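Slaoui Parallel Gripper, 2-finger

I've been putting the Slaoui up against the Litel on the same job all June, and I have to say I'm getting fond of it! The job is kitchen cabinets in sim (I run everything there before I bolt anything to a real arm), 200 tries per gripper, with the handle moved a little each time.

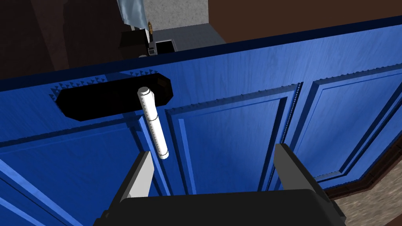 Words and testing: Paraskevi Moschos | Hollow Bench Notes

On the blue cabinet with the white rod handle, I like to come in with the fingers spread wide and the handle's lower end lined up with the gap. The Slaoui got a good hold 182 times. The Litel closes faster, but it kept nudging the rod sideways, and I lost 18 more grabs with it than I did here.

My one gripe is the palm (it's chunky, so watch it in tight corners). You get the wrist adapter and spare finger pads in the box for $400, and orders in by Wednesday ship the same week.

Related items
Litel Two-Finger Gripper
Bromilcombe Wrist Camera Mount
Slaoui Finger Pads, pair
Hollow Arm Controller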